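Harkcombe Repair Evenings: Progress Report to the Guzmán Fund
Covering the spring and summer sessions, through August

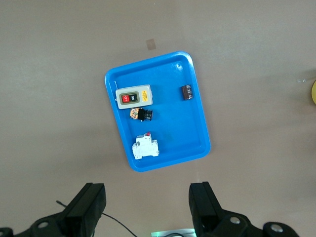
Small electrical parts in a blue tray, among them a switch box with OFF and ON buttons.

Dear Shoshana,

We had hoped to reach 200 mended items by the end of the grant year, and we got there in August with a floor lamp that belonged to a retired bus driver! I wanted that at the top because the whole group is so pleased with it, and because your fund paid for the bench time that made it possible.

Attendance

The evenings run at the Harkcombe library annex from 6:00 to 8:30 p.m. Our busiest session brought in 55 people, which was too many for the room, so we moved the sewing corner out into the hallway and it worked so well that we've left it there. Attendance dropped in July, as it did last year. We kept going through the summer anyway and used the slower nights to work through the waiting list for clocks and radios, which take longer than anything else people bring.

A good share of the newer visitors come from the Waduvwood side of town. Lucero Sánchez put up notices in the laundromats over there, in English and Spanish, and those have done more for us than the newspaper listing ever did.

What people bring

Lamps, mostly. After that it's clothing with broken zippers, toasters, fans once the weather warms up, and wooden chairs with loose legs. Fredy Restrepo has taken over chairs completely and now has two regular helpers who both started out as visitors with a chair of their own. We still turn away microwaves and anything with a gas line. Two items were sent on to a paid repair shop after our electrical lead looked them over and wasn't comfortable, and both owners were fine with that.

Training

Nine people finished the basic electrical safety course this spring (the original plan was for six). Yolanda Rengifo taught it over four evenings and rewrote the handout halfway through, when it became clear that the part on testing cords needed far more room. The new version is much better, and we'd be glad to send it to any of your other grantees. Everyone who finished now takes a turn at the check-in table, where plugs and cords get looked at before anything goes to a bench.

The sewing class is behind schedule. Fidelina Giraldo was away for part of the spring and we decided to wait for her. It will start in the fall, with the fabric and thread already bought.

Money

Spending is on track in every line except printing, where we went over because of the bilingual notices. We covered the difference from the donation jar. The tool line has a little left in it, and with your okay we'd like to put that toward a second sewing machine.

Next

We've been asked to try a session in Riruneck, in the community room behind the post office. Lucero has been out to see it and likes it a lot: good light, plenty of outlets, a door wide enough for furniture. If the fall trial goes well we'll include it in the renewal request. Please come by some evening, we'd love to show you around.

Recent reports
Harkcombe Repair Evenings: First Report
Waduvwood Seed Library: Year-End Report
Riruneck Community Room: Lighting and Access
Guzmán Fund: Notes for Grantees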